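Dingate Prize shortlist down to one volume, and a shorter one than promised

The Dingate Prize for speculative fiction says it drew 378 entries this year, its best showing yet. The organizers have repeated that number in three separate announcements. They have been less eager to say how many were finished books.

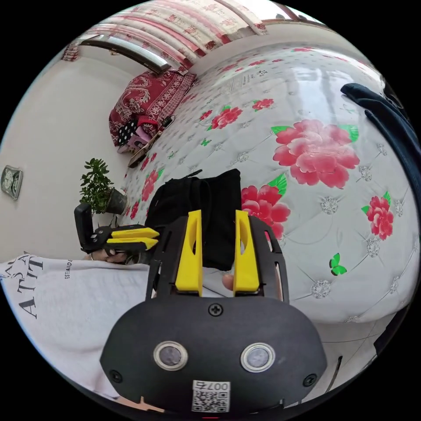
Entry rules were loosened in November to allow opening chapters, story outlines and "works in progress." Anyone paying the $15 fee could send as many as they liked. A prize that counts the same writer six times can call itself popular, but it's hard to see what a reader gets out of it.

The winning stories were meant to fill a 788-page anthology from Aranda Press. The book now listed for preorder runs to some 89 pages, at the same price. 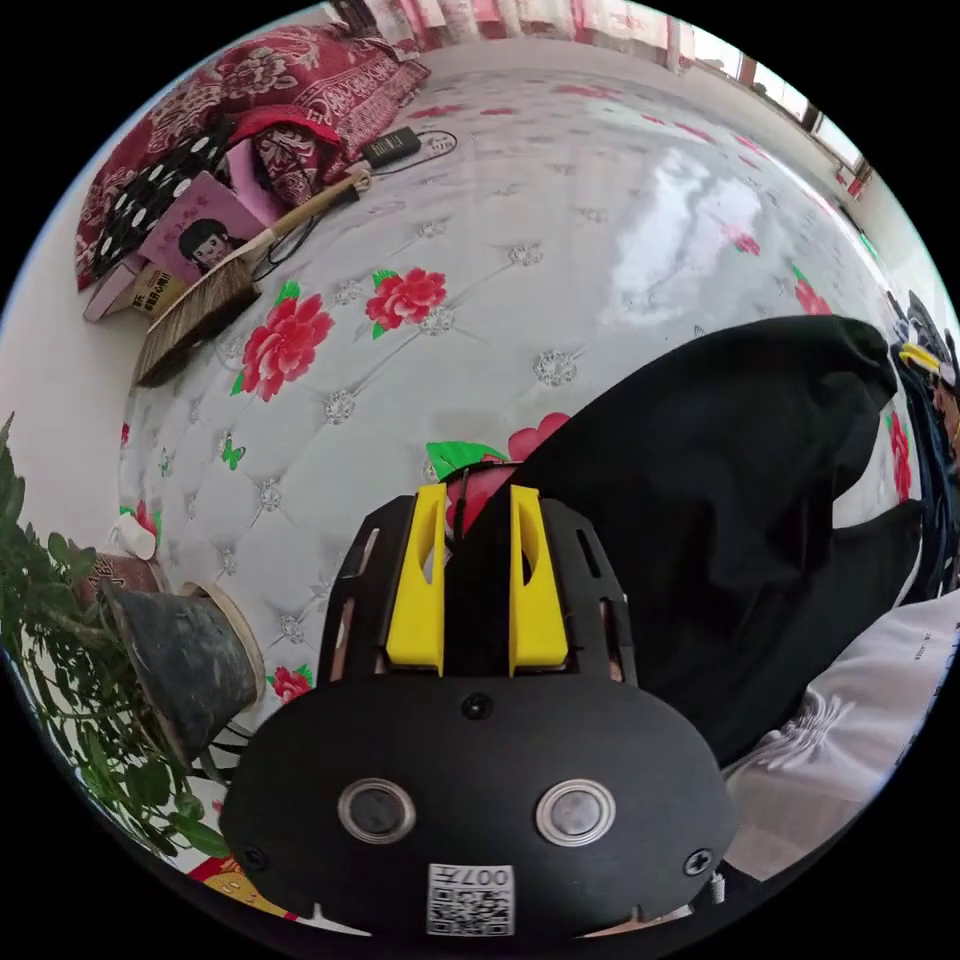 Eusebio Cordero, whose ghost story made the shortlist, said the change didn't bother him and that short books get read. He added that he hadn't seen a contract yet, and that he'd been told one was coming "soon" since spring.

Aranda did not answer questions about payment. The prize office sent back a link to its entry form, which is already open for next year.

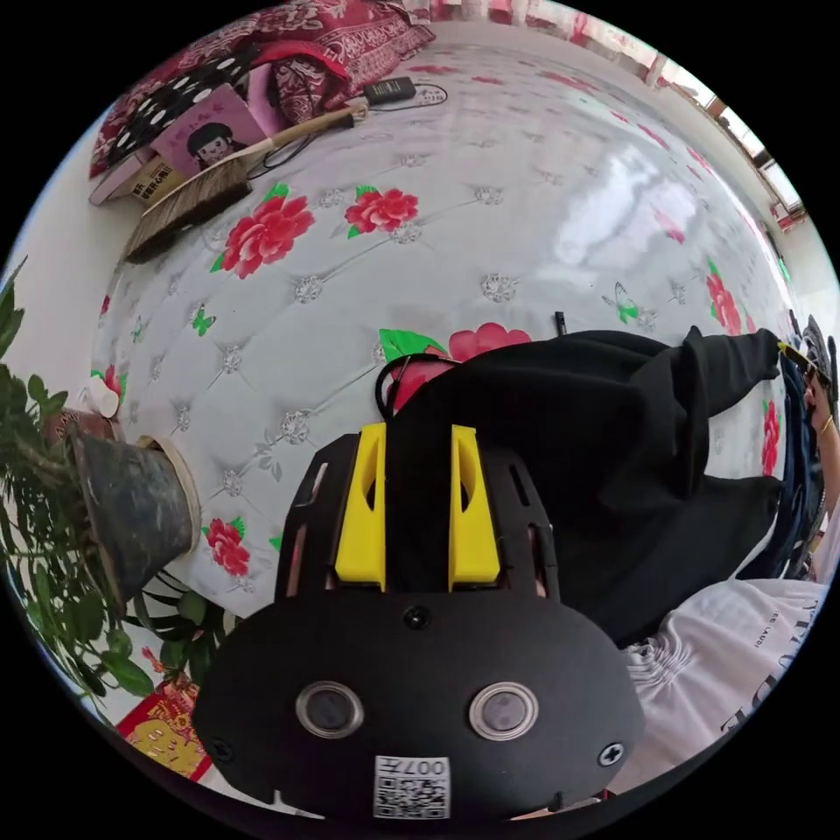
Rornham reading still on

Shortlisted writers are due to read at the Odisham bookshop in Rornham on Saturday at 7 p.m. Tickets are on sale, though the list of readers hasn't been posted.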